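Ticket 2343
Subject: Order page shows wrong parts list for stool, customers receive legs that do not fit
Product: Kellalell shop software, catalogue module
Opened by: Jurgita Juška, Baranauskienė
Priority: normal, changed to high
Status: solved, waiting for confirmation

Message from Jurgita Juška, Tuesday, 9:10

Hello,

I write about a problem with the spare parts page in our web shop. We sell plastic furniture and also the spare parts for it. Since the update in March, the page for the white stool shows the parts list of the garden side table. The title is correct and the price is correct, but when the customer clicks on "Parts for this item" the list is from the other product. The table legs are longer than the stool legs and they have a different end, so they do not go into the seat.

We have already sent wrong legs to customers and they are not happy. I have apologised to them, but I would like to stop it at the source.

What I have tried before writing to you:
– I cleared the cache in the shop settings. No change.
– I opened the page in another browser and on my telephone. Same wrong list.
– I removed the parts list from the stool and saved, then added it again. For a few minutes it was right, then the table list came back.

The last point is strange for me. It looks like something is writing over my change. 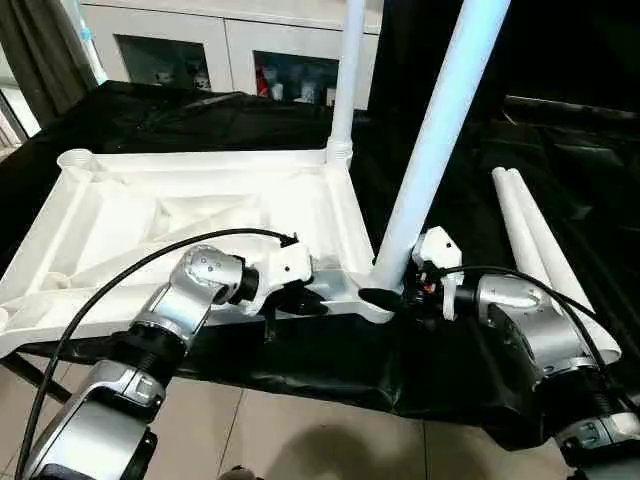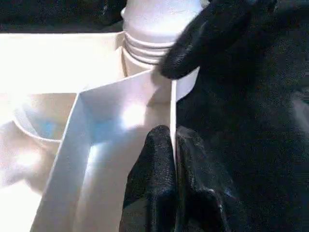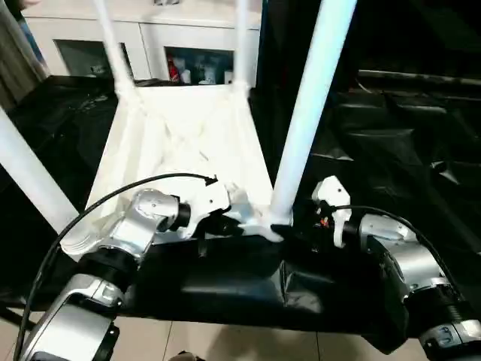 Attachments: 3 pictures, white plastic. The last one shows the whole stool upside down with its four legs.

Reply from Kellalell support, 10:25

Hello Jurgita,

Thank you for the clear report. Could you please tell us two things? First, do you use the Zikurus connector to bring in stock from your warehouse? Second, what is written in the field "Parent code" for the stool and for the side table? You find it under Catalogue, Item, Advanced.

Please don't change the field yet, only copy what is there.

Message from Jurgita Juška, 11:05

Yes, we use Zikurus. It runs every 6 minutes, I believe this was the standard setting when we installed it.

The parent code of the stool is ILT-4. The parent code of the side table is also ILT-4. I am quite sure they were different before, because I filled them in myself. Both products come from the same supplier, Iltmont, if this is important.

Reply from Kellalell support, 13:40

That is important, thank you. In the new version the connector shortens any parent code that is longer than the supplier allows. Your original codes were probably something like ILT-4-ST and ILT-4-TB. After shortening they are the same, so the shop thinks both items belong to one family and gives them one parts list. Your correction was overwritten at the next sync.

Please do the following, in this order:

Pause the connector (Settings, Connections, Zikurus, Pause).
Open the stool and give it a short code that is not used anywhere else.
Do the same for the side table.
Save both parts lists again.
In the connector settings, take away the tick at "Match codes to supplier format".
Start the connector and wait for 2 full syncs.

Message from Jurgita Juška, 15:15

I followed the steps. After the first sync the stool was correct, but the side table had no parts at all. I then noticed that I had saved the parts list before the code, so the order was wrong on my side, sorry. I paused it again and repeated steps for the table only. Now both lists are correct and they stay correct after two syncs.

One remark. The tick in the connector settings was already there after the update, and I did not put it. It would be kind to mention this in the update notes – I read them carefully and there was no word about it.

Could you also tell me if there is a way to find other items with the same problem? We have many products from Iltmont and I prefer not to open each one.

Reply from Kellalell support, 16:20

Yes. Go to Catalogue, Reports, and choose "Items by parent code". Sort by the code column and the doubled ones will stand next to each other. We have passed your remark on the update notes to the people who write them.

We will keep the ticket open until you have checked the report.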